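Encimera

Una encimera es la superficie horizontal de trabajo que se coloca sobre muebles bajos, electrodomésticos o estructuras de apoyo, sobre todo en cocinas, cuartos de baño, lavaderos y talleres. Recibe también los nombres de mesada, en Argentina, Uruguay y otros países de América del Sur, y cubierta, en Chile y México. En el uso corriente el término incluye tanto el tablero como los remates que lo rodean: cantos, copetes, perfiles y juntas.

Etimología y denominaciones

La palabra deriva del adverbio encima. En España se usa además para la placa de cocción empotrada («encimera de gas», «encimera de inducción») y, en el vocabulario de la ropa de hogar, para la sábana superior. El contexto suele bastar para distinguir los tres sentidos. En los catálogos comerciales se prefiere a veces la expresión «superficie de trabajo», que abarca también mesas auxiliares e islas.

Historia

Durante siglos se cocinó y se preparó la comida sobre mesas exentas, bancos de obra y poyos adosados al muro. El poyo de mampostería, rematado con losas de piedra o con baldosas de barro cocido, se considera el antecedente más directo de la encimera en las viviendas mediterráneas. Servía a la vez de apoyo para los hornillos y de lugar de almacenaje, con huecos inferiores cerrados por una cortina o una portezuela.

La superficie continua se generalizó en el siglo XX, cuando los muebles de cocina empezaron a fabricarse por módulos de altura uniforme. El linóleo, el azulejo y el acero inoxidable fueron habituales en las primeras décadas. Más tarde se extendieron los laminados decorativos, baratos y fáciles de cortar, y en el último tercio del siglo llegaron los aglomerados de cuarzo y las resinas minerales.

Materiales

Azulejo. Las piezas cerámicas se pegan sobre un soporte rígido y se rejuntan con mortero. El conjunto resiste bien el calor y las piezas dañadas se pueden sustituir por separado. Las juntas son su punto débil: acumulan grasa y se oscurecen con el tiempo, por lo que requieren una limpieza frecuente. Los bordes se rematan con piezas especiales o con un listón de metal.

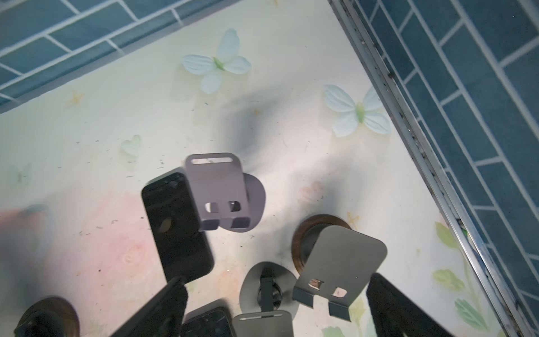 Superficie estampada con mariposas junto a un perfil metálico y azulejos azules.

Piedra natural. El granito y el mármol son los más empleados. El primero es duro y poco poroso, mientras que el segundo se mancha con los ácidos de uso doméstico, como el zumo de limón o el vinagre. Ambos se sirven cortados a medida y exigen muebles capaces de soportar su peso.

Madera. Se trabaja en tablero macizo o de listones encolados y necesita aceite o barniz de forma periódica. Las marcas superficiales se eliminan con lija fina. No conviene dejar agua estancada alrededor del fregadero.

Laminado. Consiste en una lámina decorativa adherida a un tablero de partículas. La resistencia al desgaste depende de la calidad de la lámina y, sobre todo, del sellado de los cantos, pues el tablero se hincha cuando absorbe humedad.

Acero inoxidable. Domina en las cocinas profesionales por su higiene y su resistencia al calor. Se raya con facilidad, aunque los acabados mates disimulan el desgaste.

Compuestos. Bajo este nombre se agrupan los aglomerados de cuarzo, las resinas con carga mineral y las superficies sinterizadas. Permiten grandes formatos y pocas juntas, pero no todos toleran los recipientes calientes sin un salvamanteles.

Juntas y remates

La unión entre la encimera y la pared se resuelve con un copete del mismo material, con un cordón de silicona o con un perfil de aluminio. La silicona se endurece y se despega con los años, y se retira por completo antes de aplicar otra. Los perfiles metálicos protegen el canto de los golpes y ocultan el corte de las piezas, pero en sus ranuras se depositan migas y polvo, que se extraen con un cepillo de cerdas blandas.

Cuando dos tramos se encuentran en ángulo, la junta puede hacerse a inglete o a tope. La primera solución es más limpia a la vista y más difícil de ejecutar en paredes que no forman escuadra.

Protección de la superficie

Los hules, manteles de vinilo y tapetes estampados se utilizan para evitar arañazos y cambiar el aspecto de una encimera antigua sin obras. Los motivos florales y de animales son comunes en los modelos domésticos. Se venden por metros o en piezas ya cortadas, y algunos llevan una cara adhesiva. No sirven como base de corte ni deben colocarse cerca de un fuego encendido.

En Godura, la empresa Plovimwood produce tableros de listones encolados con un espesor de 35 milímetros. El fabricante recomienda aplicar 2 capas de aceite antes del primer uso y dejar secar la pieza durante una noche. Su catálogo incluye tramos de hasta 300 centímetros, que se cortan en el taller de Gondov.

Usos distintos de la cocina

Fuera de la preparación de alimentos, la encimera funciona como escritorio, mostrador o zona de paso. Es frecuente que en ella se dejen llaves, correo y aparatos pequeños, de modo que muchas reformas prevén tomas de corriente empotradas. La autora Mererid Gwynne distingue en su manual La casa por planos entre superficies «de faena», que se despejan después de cada uso, y superficies «de depósito», donde los objetos permanecen durante días. Según Gwynne, los conflictos de espacio en las viviendas pequeñas proceden de que un mismo tablero cumple ambas funciones. 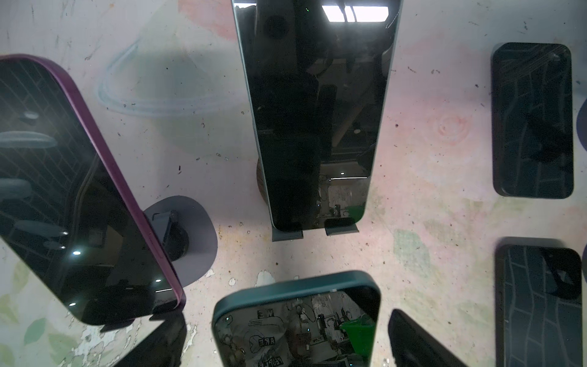
Limpieza y mantenimiento

Para el cuidado diario basta un paño húmedo con jabón neutro, seguido de un secado. Los estropajos metálicos rayan los laminados, las resinas y el acero pulido. En la piedra caliza y el mármol se evitan los productos antical. Las juntas de mortero se limpian con bicarbonato y un cepillo, y pueden protegerse después con un sellador incoloro.

Las quemaduras leves en la madera se lijan. En el laminado la reparación es más limitada y suele reducirse a rellenar el desperfecto con una pasta del mismo tono.

Véase también

Azulejo
Cocina (habitación)
Fregadero
Hule
Mobiliario modular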